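Sumo Soft-Close Cabinet Hinge

We've been wanting to put this hinge up for ages, and it's finally on the shelf at Getix! If you have a wardrobe, linen closet or tall kitchen cupboard with doors that bang, droop or drift open whenever somebody walks past, the Sumo is the one we'd pick first.

It comes from Mustonen, a small hardware maker we've bought from since we opened the Lendton shop. They've been making door fittings for a long time and they don't change things just to have something new in the catalog. The Sumo took over from their old spring hinge, and the big difference is the damper. It sits inside the hinge arm (no extra plastic bumper to screw on and lose), and it catches the door over the last bit of travel so it glides in by itself. Give it a shove and it still closes quietly. We have had a demo door on the counter all summer and people can't walk by without slamming it.

The second thing we love is the adjustment. There are three screws, all on the arm, all the same head, so one ordinary Phillips screwdriver does everything. One moves the door left and right, one moves it up and down, and one sets how far it stands off the cabinet. The up-and-down screw is the best part. On a lot of hinges you have to loosen the plate, lift the door, hope, and tighten again. With the Sumo you just turn it and watch the gap change.
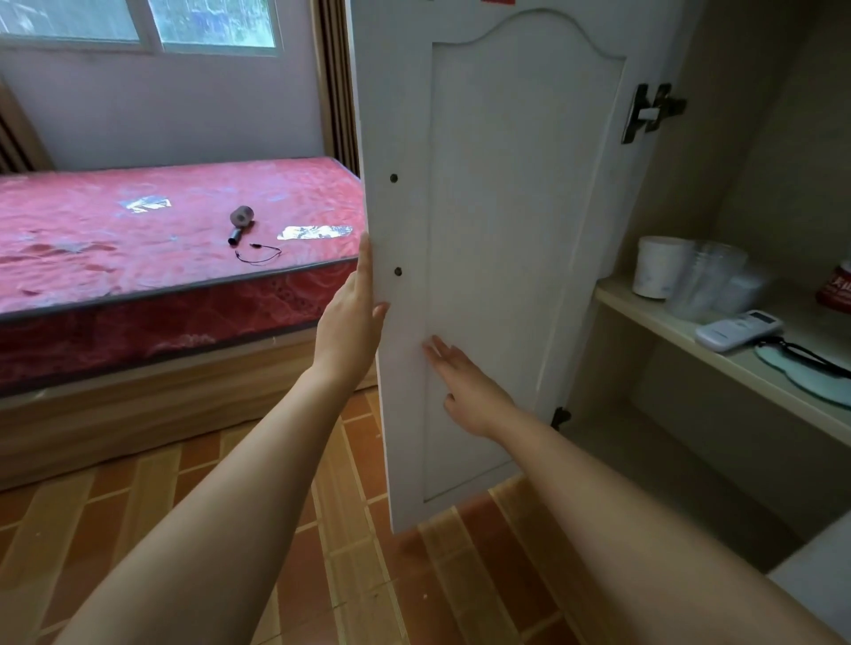 A tall white door with an arched panel, swung open.

Older painted doors like the arched and paneled kind are often heavier than they look, so weigh yours before ordering if you can (a bathroom scale is fine). Two hinges will carry a door of up to 18 pounds. Go to three for anything heavier, or for any door taller than 60 inches, and put the third one closer to the top than to the middle. That's where the pull is.

Will it fit your old holes? Often, yes. The cup is the common 35 mm size and the mounting plate uses the usual two-screw spacing, so plenty of people swap hinges without drilling at all. If the old screws have chewed out the wood, glue in a sliver of hardwood dowel, let it set overnight and drill a fresh pilot hole. Skip the toothpicks! They work for a few months and then you're back where you started.

What you get
Two hinges with built-in dampers
Two mounting plates
Eight wood screws
Two snap-on cover caps, nickel
A fold-out instruction sheet with a full-size drilling template

Details
Opening angle: 109 degrees
Cup diameter: 35 mm
Door thickness: 5/8 inch to 1 inch
Finish: nickel over steel
For: full overlay doors (half overlay and inset versions are on order, expected in September)
Item number: 485

A few notes from the workbench

Igor Nowakowski fits most of the cabinets that come through our workshop, and he likes to hang the door with all three screws at the middle of their range, then leave it a day before fine-tuning. Wood settles, plates bed in, and you end up doing the job once.

If the door is very light, the damper can feel a bit slow. There's a little switch inside the cup that turns it off, so on a small door with two hinges, switch one off and leave the other on. Much nicer.

Painting? Take the hinges off first. The arm unclips from the plate with a press at the back, and it clips on again in a second, which makes it hard to find an excuse for taping around them. Let the paint cure well before you rehang, or the cup edge will stick and lift a ring of it.

Joni Ruotsalainen on our order desk can tell you quickly whether the Sumo will suit your cabinet. Send the door height, width, thickness and the distance from the door edge to the center of the old cup hole. A tape measure and a phone photo are plenty.

Sold in pairs. We also keep a contractor box for bigger jobs, and single cover caps and plates are always available as spares. Unused hinges can come back to us within 60 days.

Get hardware tips and new arrivals by email. Sign up for the Getix newsletter. You can unsubscribe any time.

Contact us | Shipping and returns | © Getix, Lendton | Back to top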